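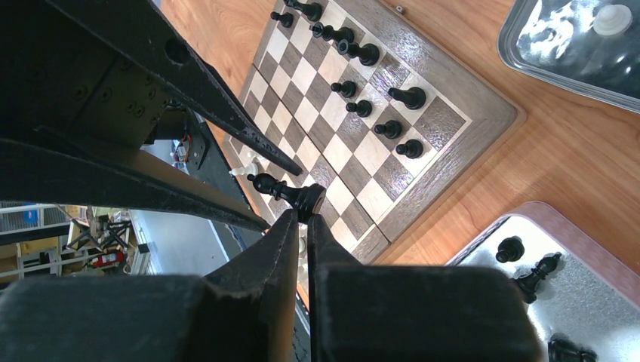
A black pawn held between two gripper fingers.

Skurkberg's financial regulator will require every firm that sells or stores digital tokens for local customers to register before it can take new deposits, under draft rules sent to parliament this week.

The draft covers exchanges, wallet providers and companies that issue their own coins. Firms already doing business would have 91 days to file an application. Those that miss the deadline would have to stop opening accounts and return customer balances on request.

"People have been asking us who is licensed, and the answer is that there has been no license to hold," said Lajos Vörös, who heads the markets division at the regulator. "The draft changes that."
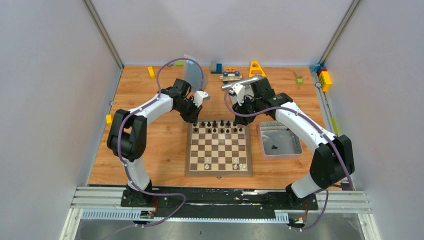 Skurkberg, March 19, 2025

The regulator received 2,634 complaints tied to digital tokens last year. Most concerned delayed withdrawals, and a smaller group involved sales calls in which customers were promised fixed returns. Staff passed 99 of the cases to prosecutors.

Under the proposal, registered firms must keep customer tokens apart from their own and publish their fees in one place. They must also send the regulator a report every quarter. Advertising that promises a set return would be banned. Fines could reach 10 percent of yearly revenue.

The text leaves several points open. It does not say how tokens lent out by customers should be treated, and it gives no definition of a stablecoin. Vörös said both would be handled in a second set of rules, with no date set for publication.

Iken, the largest exchange operating in Skurkberg, said it had expected a registration rule and would apply. Csonka, a smaller wallet provider, called the filing period too short for firms without an in-house legal team.

Kam-wah Kao, a lawyer at the advisory firm Pralance, said the separation of customer funds would be the most expensive part for many companies.

"Some of them run everything through one pool," Kao said. "They will need new accounts, new software and an auditor who is willing to sign off on it. That takes longer than filling out a form."

The draft does not change how gains on tokens are taxed. It also leaves out private individuals who trade for themselves, as well as shops that accept tokens as payment and convert them the same day.

Lawmakers on the finance panel are due to take up the text in April. Written comments from firms and the public will be accepted until the first hearing. If the bill passes without changes, the registration period would open the day after it is published in the official gazette.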